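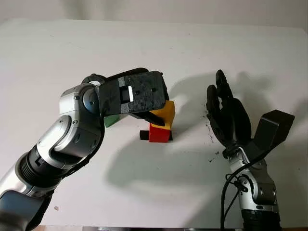
Hela stacking cubes in yellow and red on a white tabletop.

Hela Stacking Cubes
Supplier: Tullari
Product group: Sorting, stacking and bench exercises

Overview
Hela cubes are plain, single-colour blocks for stacking, sorting and placement work at a table. Each cube is one solid colour on all six faces, with no printed letters, dots or pictures. They are supplied to schools, therapy rooms, workshops and test benches where the same piece has to be replaced like for like over several years.

All colours in the range share one nominal edge length. Cubes from different batches can be mixed in the same stack. Customers who still hold cubes from the earlier Galbraith range should note that those are slightly larger and should be kept apart. A tower built from both will stand, but the faces will not line up.

Material and finish
The cubes are cut from close-grained beech, sanded, and coated with a water-based colour in two layers. The finish is matt to low sheen. Under a single overhead lamp the side faces will look darker than the top face. Customers who match colours by eye or by instrument should take the reading from the top face, with the lamp at a fixed height.

Edges are broken by hand sanding to a small, even radius. Corners are not rounded further, as a larger radius reduces the flat contact area and makes tall stacks less steady.

Colours
Stock colours are mustard yellow, red, mid blue, leaf green and natural. Natural cubes have a clear coat over bare wood and show the grain. Other colours can be made to order – minimum 4,000 cubes per colour, one delivery address. A painted sample is sent for approval before the batch is run.

Mustard yellow replaced the former lemon yellow in August. The change was made after customers reported that lemon yellow was hard to pick out on white and cream tabletops. Lemon yellow is no longer held and cannot be added to an order.

Pack sizes
HL-12: 12 cubes in a card box, two or more colours as selected.
HL-TRAY: one layer of cubes in a lidded tray, single colour.
HL-BULK: loose fill in a carton, single colour, for refilling existing sets.

Boxes are labelled on one short end with the product code, colour and batch number. Please quote the batch number in any correspondence about finish or size.

Work surface
The cubes may be used on any flat, dry surface. A smooth laminate or lacquered tabletop gives the most even sliding behaviour when a cube is pushed from the side. On cloth, felt or rubber matting the bottom cube will tend to tip before it slides. Check the table for level if stacks of more than five cubes are planned. Grit under the bottom cube is the usual cause of a leaning stack and also scratches the coating.

Flat spacers
Flat black spacers are sold separately under code HL-SP. They are used to raise a cube from the table, to mark a start position, or to leave a gap between two layers. Spacers are thinner than the cubes and should not be used upright. They are coated on both faces and can be placed either way up.

Durability
Sample cubes from each batch go through a drop and tumble routine before release. In the most recent run, 2,918 cycles were completed before the first chip in the coating reached bare wood. The chip was on a corner, which is normal for this type of finish. Faces were scuffed but still fully covered.

Cleaning
Wipe with a damp cloth and a little washing-up liquid, then dry straight away with a second cloth. Do not soak, steam or put in a dishwasher. Alcohol wipes may be used now and then but will dull the surface over time, red more quickly than the other colours. Leave the cubes spread out until fully dry before returning them to the box.

Storage
Keep in a dry cupboard away from radiators and direct sun. The Zirero shallow drawer unit takes HL-TRAY without modification. The older deep drawer does not, although it can be used for loose cubes.

Returns and replacements
Unused boxes may be returned within the period shown on the delivery note. Made-to-order colours are not returnable unless the finish differs from the approved sample. Single cubes can be replaced from stock; give the colour, batch number and quantity needed.

Contacts
Technical questions, colour samples and batch records: Daiane Rocha
Orders, carriage and returns: Raymonde Lachance

Product sheet revised March 20, 2020. Dimensions are nominal, and wood will move slightly with changes in humidity.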